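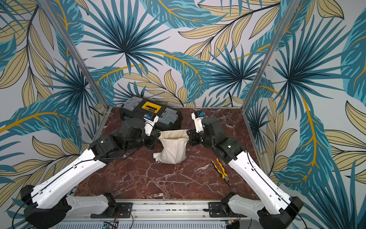
*3 min read*

# Two arms, one bag and a lot of claims about grippers

Odside has spent the spring telling people that its new gripper can handle cloth as well as a person can. On June 18, 2024 it let a few of us into its workshop in Emley to see the thing tried against an older design from Bokell. I came away with more questions than I took in.

The test sounds easy. Two arms on one rail have to take a small cloth drawstring bag by the rim and hold it open, so that a tool can go inside. Cloth is a fair choice, and a hard one. It folds where you don't want it to, and a grip that is fine on a box lid can slide straight off a hem. The white grippers each carry a small blue camera module, and Odside says the close view is what makes the difference.

Perhaps it is. With the bag standing up and its mouth stretched between the two arms, the set-up looks convincing. There is a pair of combination pliers on the table beside it and a black toolbox behind, and it is easy to fill in the rest of the story for yourself. A bag held open is still only a bag held open. The job Odside wants to sell is packing, and packing means putting the tool in, letting go of the cloth and doing it all over again with the next bag.

Odside's figures come from 12 tries with each gripper. Its own design got the bag open in 11 of them. The company would not give us the Bokell result on paper, saying the older grippers had been run with different control software and the numbers "weren't ready to be set side by side". In that case it is hard to see why the invitation called the day a comparison.

Mahfuz Sheikh, who runs the tests, was more careful than the sales sheet. He said the same kind of bag had been used each time, and that a stiffer cloth or a wider seam would mean setting up the grip again. He also said the bag is stood up by hand before each try. I asked how the arms got on with one lying flat. "We haven't done that properly yet," he said.

That matters a good deal. In most packing rooms I have been in, bags arrive in a heap or a flat stack, and getting one off the pile is the slow part. Staff barely think about opening it.

Then there is the controller. Odside calls it Owen, and it runs both arms together so that one doesn't pull the cloth away from the other. It may well deserve more of the credit than the grippers -- or than the cameras, for that matter. The simple way to find out would be to fit the Bokell grippers to the same arms, run them under Owen and leave everything else alone. Sheikh agreed this would be useful and said it was on his list.

The price is £3,000 a gripper, so a two-armed cell like this one needs £6,000 of them before anybody has paid for the arms. Odside is taking orders now for delivery in October. It has promised a longer set of trials before then, with flat bags and more than one cloth, though it would not say whether those results will be published in full.

Bokell was asked for its view of the test and had not replied when this was written.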